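Bimside Annex, second floor – July walk-through
Checked by: Thu Mai
With: Fouad Sabbagh

Exit signs lit: yes
Stairwell doors close and latch: yes, north door slow
Extinguishers tagged: 4 of 4
Aisle width, 40 in. minimum: pass
Extension cords used as permanent wiring: 2 found, see comments 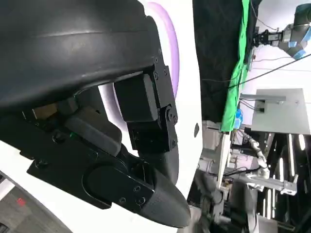
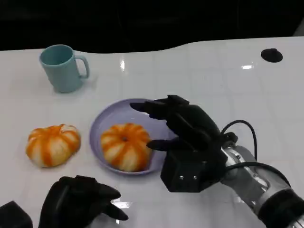
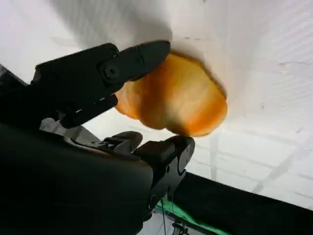 Work area, second floor. Mug on table in second photo.

Comments: Cords are behind the copier and under the Lostholm desk. Replace both – Ruba Yammine to order. North door closer needs adjusting. First aid kit short on gauze. Eyewash log not signed for July.

Recheck: Darlene Leclerc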